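Brush care and bench habits, now that the arms do the boring half

I've worked at Farnar for 5 years, finishing small pots and planters, and a lot of you have asked how my tips have changed now that we've got automation on the benches. So I'm redoing the old brush page! Most of it still holds at home too (kitchen table, garage, wherever you paint).

Wash before you chat. Acrylic dries up inside the metal collar long before the tip feels stiff, and once it's in there the bristles splay for good. Cool water, a bit of dish soap, work it in your palm, rinse till it runs clear.

Dry them flat. I used to stand mine in a mug like everybody else, handle down, still dripping. Water creeps into the handle, the paint on it cracks, and the collar starts to wobble. Flat on a towel overnight, then into the mug.

Pick one spot for each tool and stick to it. I was terrible at this. When the grippers came in back in May, Rizwan Jatoi from the Skorkow bench made us all tidy up, and I grumbled for a week. Now I reach for a brush without looking, and I do the same with my wooden spoons at home. 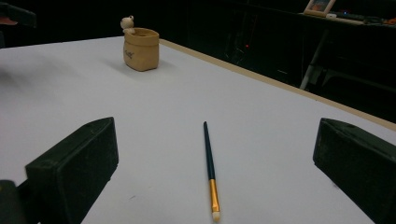
Keep the surface plain, too. I had a patterned oilcloth that I loved, and every dropped brush vanished into it. A pale, matte top shows up specks and smears right away, so you wipe them before your sleeve does it for you. Baking soda paste lifts most dried paint - go easy, small circles, then a damp rag.

As for the work itself, the fetching and setting down is what we're handing over, bit by bit. I still mix the colors and do the faces and the edges. My wrists are happier, no question. What I do miss is the slack time, those little walks to the shelf where you'd catch up with people, and so a few of us now take a proper tea break at the Kakakhel end. Ask for that early if your shop is going the same way. It's easier to get at the start.

Also ask who wipes the gripper pads. At our place it fell between two jobs for ages, and grit on a pad ends up on your glaze. I put it on my closing list, right after the sink - lint-free cloth, barely damp, no solvent.

Page updated 7/2/23. Next up is getting wax out of a funnel.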